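"A linha tem a sua própria opinião": uma tarde na oficina de encadernação Hutix

Quem entra na Hutix num domingo à tarde sente primeiro o cheiro da cola de amido e só depois repara nas prensas. A encadernadora que dirige a casa recebe-nos de avental, com um caderno meio cosido debaixo do braço, e começa a falar antes de nos sentarmos. Ainda bem!

"Eu vinha da costura", conta. "Fazia bainhas, arranjos, vestidos de festa. Um dia pediram-me que cosesse um livro de receitas que se desfazia todo e fiquei acordada até às 2 da manhã, feliz da vida." O livro aguentou-se, a cliente voltou com outro, e a costura de roupa foi ficando para trás.

O que mais a entusiasma são os pontos. Fala do ponto copta, da costura sobre fitas, da japonesa de quatro furos (a preferida dos alunos, diz ela, por se ver logo o resultado), e compara-os com tudo o que se cose no mundo: velas de barco, sapatos, pele, bolas de couro.

"Aprendi imenso a olhar para outros ofícios. Um sapateiro puxa o fio com o corpo todo, um cirurgião quase não mexe a mão. O princípio é o mesmo: juntar duas margens sem as magoar. Se apertamos de mais, o papel rasga no furo. Se apertamos de menos, o caderno dança."

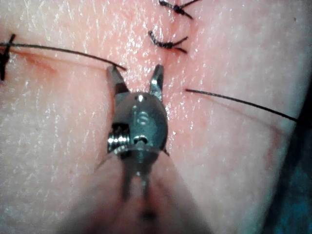 Materiais e manias

A oficina trabalha sobretudo com linho encerado, que vem em bobinas da Wan, e com papel de algodão da Grorport. "Compro 500 folhas de cada vez e trato-as como se fossem pão fresco", ri-se. Já experimentou fio sintético e não gostou: escorrega no nó e, com a agulha fina, corta a dobra.

Pergunto-lhe pela cera. Levanta-se, vai buscar um bloco amarelo cheio de sulcos e põe-mo na mão. "Tem cerca de 35 anos, era de uma casa de velas que fechou. Passo a linha duas vezes, nunca três. A linha tem a sua própria opinião e com cera a mais fica teimosa."

Os cursos

Em fevereiro arranca uma nova turma, no espaço da associação Asex, mesmo ao lado. Cada pessoa leva para casa um caderno de 40 páginas, cosido do princípio ao fim, e pode trazer um livro estragado para a última sessão.

"Adoro essa última sessão! Aparecem dicionários, missais, bandas desenhadas sem capa. Há quem chegue com vergonha do estado do livro, e eu fico encantada, quanto pior melhor."

Antes de sairmos, volta ao caderno que trazia debaixo do braço. Falta-lhe o último fascículo e ela quer acabá-lo com luz natural. Puxa a cadeira para a janela, enfia a agulha à primeira e continua a conversar connosco, já sem levantar os olhos do papel.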